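Ea Vigfúsdóttir has run the lost property desk at Eltorus for 11 years, which by her own reckoning makes her the second most avoided person in the building. The first is whoever is in charge of parking.

"People walk past my door very fast," she says. "They think I'm going to make them sign something. And I am, but it's a short form."

Her office is on the ground floor between the bike room and a door marked Denisik, which is the name of a phone system the company stopped using before she arrived. Inside are shelves, a kettle and a ledger. There is also a database. She prefers the ledger.

I ask what people lose.

"Umbrellas, one glove, chargers. Lunch, and I don't keep lunch. You would think people would miss a shoe, because of the walking. They don't. I have had shoes since November and not one phone call."
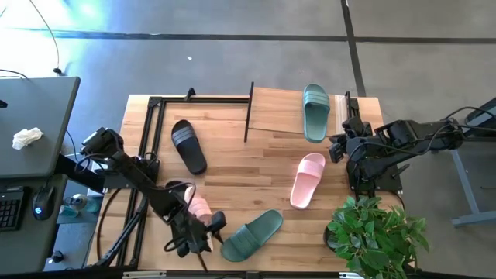 Slide sandals on the wooden table, two of them pink.

She blames the showers. When the company put them in, people began arriving in one outfit and working in another, and somewhere between the two a certain amount went astray. Last year she logged 141 items, and 54 went back to their owners. She considers this a triumph. Anjana Munshi, who covers the desk when Vigfúsdóttir is on vacation, considers it a little over a third.

"Anjana is very good at math," says Vigfúsdóttir.

The two of them disagree about most things, including how long to keep an umbrella. Munshi would give it a month. Vigfúsdóttir has one that has been there so long it has a name, Paul, and gets lent out when it rains. It always comes back, she points out, and that's more than it ever did for its owner.

Has anyone ever claimed something that wasn't theirs?

"Twice. Both times it was the same scarf - a very nice scarf. I asked what color the label was and they both got a look on their face." She pours the tea. "The real owner didn't know either, so that was awkward."
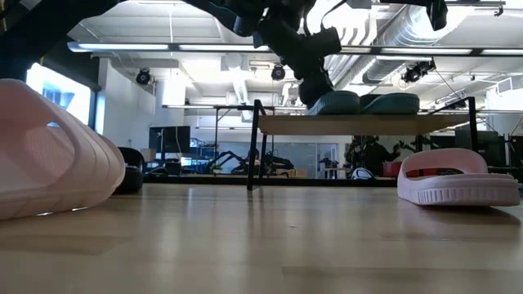

Workplace Services, Eltorus - Front Desk and Lost Property

Before this she spent 2 years at Stestell selling filing cabinets, a job she describes as the same work with more driving. She has no plans to move on. The shelves are nearly full, though, and she has put in for another one. The request was approved in the spring and the shelf was delivered to the wrong floor.

"They signed for it up there," she says. "So somebody has it. I've written it in the ledger."

The desk is open from nine until noon. Bring your badge, and know what color the label is.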